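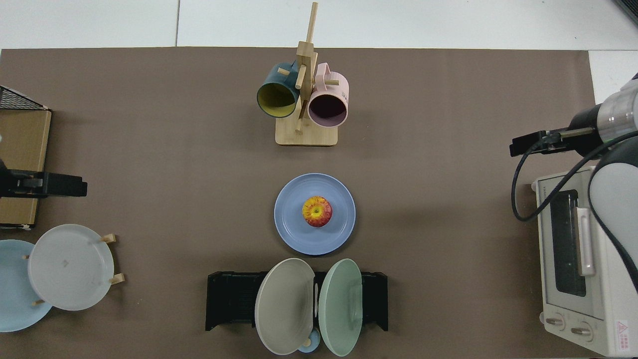 The Drollesley student robotics club ran its summer project from July, working on a two-armed robot and a set of ordinary kitchen things. The task we chose was moving plates between a stand and a dish rack. Jeanie Swanson and Borislav Kolev wrote most of the control code, and Snežana Stan kept the log. Our budget for crockery and fittings was 705, and we stayed inside it.

Page last updated August 15, 2020.

## At the plate stand

Left gripper open at the top edges of the white and light blue plates, with a yellow one behind them. Kastriot Stojanović set the approach height for this move, and we changed it several times during the project. The arm has to come down between plates that overlap, so a small error matters.

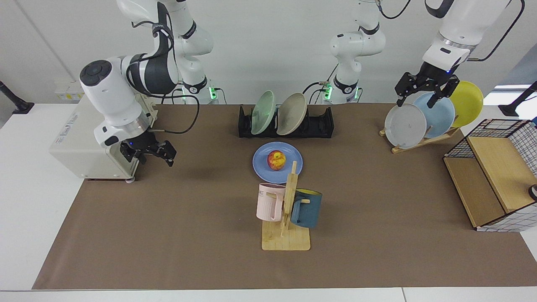 ## At the rack

Each side of the robot has its own program. Despina Todorova worked on the left side, which does the plates. The grip force was the hardest setting to get right, and there is a separate page of notes on it for next year's members. The log has 3,798 entries in all, and we had only planned for 3,000.

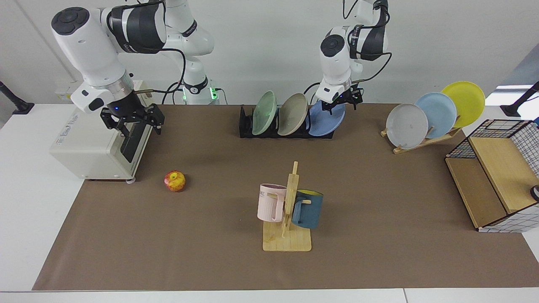

*Left gripper holding the light blue plate at the right end of the rack.*

New members can join from age 16. Ask Jeanie for a form, and bring your own notebook.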